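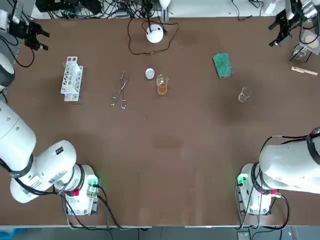
Whitlock, 07/03/2026 -- Heavy rain eased over Whitlock overnight, but the river at Resmont is still rising and a minor flood warning remains in place.

Almost 200 millimetres has fallen in the upper catchment in two days. The low bridge on the Resmont road is closed and traffic is being sent the long way round.

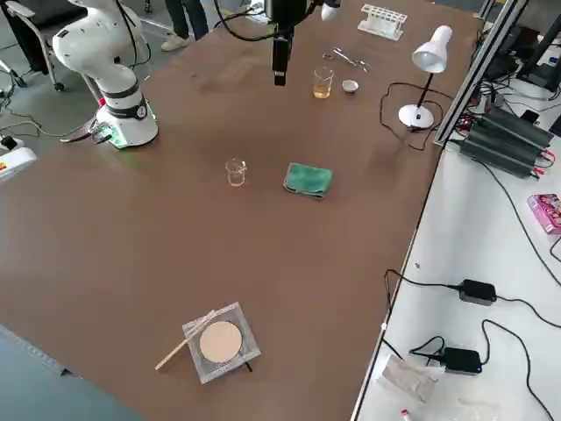

Showers are forecast to clear by evening, with a top of 14 degrees and a light southerly -- well below normal. Residents have been asked to move stock and pumps to higher ground before dark.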